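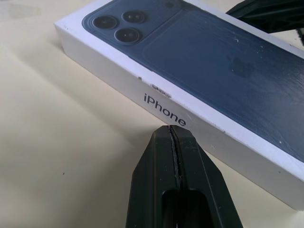

Printed pictures look as if they contain hundreds of colors, but most of them are made with only four inks. Maybe you have a box at home with a photo on it, from cereal, a toy or a telephone. On a white phone box like this one, the lid shows the back of a blue phone with three dark camera lenses, and there is a little shine on the glass. The shine is printed too. If you put your finger on such a picture, you don't feel any glass lens, only the lid. How can flat ink do this?

The four inks

The inks have special names. Cyan is a bright blue with a bit of green in it. Magenta is a strong pink. Yellow is yellow, and you know black already. Printers call them CMYK. The letter K stands for "key", an old printing word for the black plate, and so it is not confused with the B of blue.

Now you may ask where is the green, the brown and the purple. They are not in any bottle. The machine prints very small dots of the four inks, next to each other and on top of each other. When you look from a normal distance, your eyes can't separate the dots anymore, and your brain mixes them to one color.

Some mixes you can remember:
Cyan and yellow make green.
Magenta and yellow make red, or orange when there is less magenta.
Cyan and magenta make blue. Add some black and the blue becomes dark.

And white? In most printing there is no white ink at all. White is the paper, in the places where no dots were printed. For a light color, the dots are small and a lot of paper shows between them. For a dark color the dots are big and they nearly touch.

Why is it not the same as paint?

At school you perhaps learned that the main colors are red, yellow and blue. This works well enough with a paint box. But with cyan and magenta it is possible to mix cleaner greens and purples, and for this reason printers prefer them.

A screen does it in another way again. It has tiny lights in red, green and blue, and when all of them shine together you see white. Ink takes light away — a screen gives light.

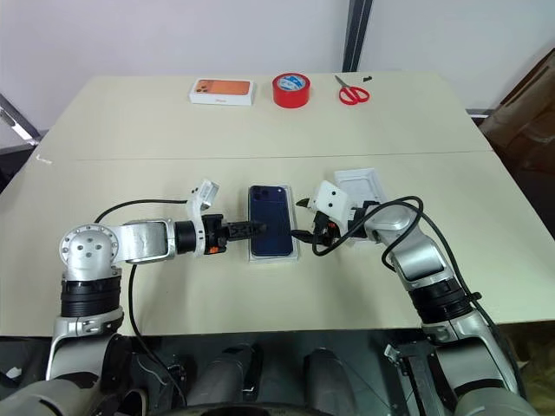
Red tape, an orange picture on a lid and a dark blue phone.

Not every colored thing is printed with dots. Plastic often gets its color before it has a shape, when color powder is stirred into the warm plastic. Then the color goes all the way through, and a scratch does not show white under it.

At the Flultier printing workshop in Dumudden there is an old press that still runs in August. It prints 2,000 sheets in one day, one ink after another. After the yellow, the picture looks like a ghost. After the magenta it looks sunburned. Only when the cyan and the black arrive, you recognize what it is.

Try it yourself

You need a magnifying glass and 2 things with colored pictures, for example a comic and a food box. A strong magnifying glass is better, one that makes things 9 times bigger. Go to a window where the light is good and look at somebody's face in the picture. Can you find pink dots? Then look at a gray sky or a shadow — it may have more colors in it than you expect. Draw on paper what you see, with felt pens, and leave the white places empty.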